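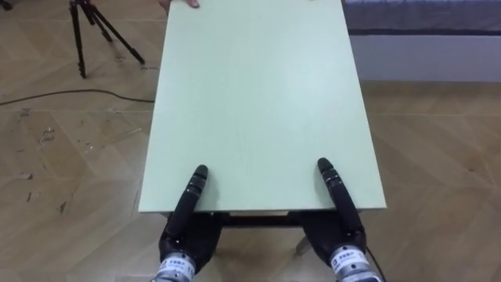 Moving and Handling, Unit 5: Lifting a table with two people
Course handout, Clerkik Furniture Handling Certificate
Tutor: Fasil Yimer
Revised September

Read this before the practical. Bring it with you, as the check sheet refers to the headings.

What the unit covers

Shifting a light or medium table across a room, through a doorway and into a new position, with one carrier at each end. Stacking tables, folding tables and anything with a glass top are in Unit 6. Table weights are in the back of the Pakby catalogue, and you should look up the weight before you decide how many people you need.

Before you lift

Clear the top. Cups, papers and cables all come off, including the ones you think will stay put. Walk the route from start to finish and prop any doors. Measure the narrowest doorway and compare it with the width of the table, not the length.

Look underneath. Some tops are screwed to the legs and some only rest on them. If the top is loose, it is carried separately. On the Teshome range the top is held by 13 screws, and a table with any of them missing goes to the repair bay.

Agree who leads. The leader is normally the carrier walking forwards, who can see where both of you are going. The other carrier can call a stop at any time.

Taking hold

Stand square to the short edge, feet apart, one foot a little in front. Bend at the knees and bring your hands to the edge at the same height. Space them evenly either side of the middle, near enough that your elbows stay close to your body.

The weight sits in the palms and curled fingers under the edge. Whatever lies on top is only there to steady the table and stop it tipping back. If you find yourself squeezing hard to keep hold, put it down and start again with more of the hand underneath.

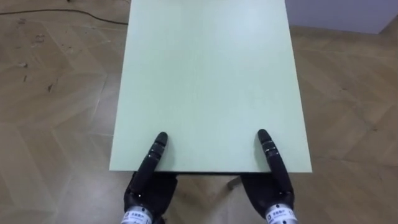
Where should the hands go if there is a rail under the edge?
Hold the rail if it is fixed firmly at both ends and there is room for your fingers behind it. If it moves when you pull on it, hold the top itself and keep clear of the rail.

The lift

The leader says "ready", waits for a reply, then says "lift". Both carriers straighten their legs together. Bring the table up only as far as you need to clear the floor — a hand's width is plenty on a level surface. Keep the top level from end to end. A table that slopes puts more of the load on the lower carrier.

Take short steps. The person going backwards sets the pace. Do not twist at the waist to turn; move your feet.

Doorways

Most of the marks on the walls at the Wullasness training rooms are at door height for table corners. Stop a step short, line up, then go through slowly. If the table has to go on its side, put it down first and turn it on the floor with a blanket under the edge.

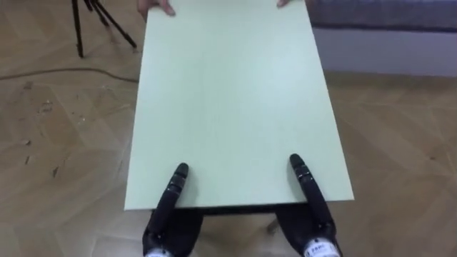
Fig. 3. Hand position at the near edge, evenly spaced.

Setting down

The leader says "down". Bend the knees, lower both ends together and let the legs touch before you take your hands away. Fingers come out from the underside last, and slowly. Check that all the feet are on the floor. If the table rocks, turn the adjuster on the short leg until it stops.

Small moves of a few centimetres are made by lifting as well. Dragging loosens the leg joints and marks the floor.

For the practical

You will do the lift twice, once at each end. Allow some 26 minutes per pair. Flat shoes, no rings, sleeves above the wrist. Hand in your check sheet to Fasil Yimer in room 373 when you have finished, signed by both carriers.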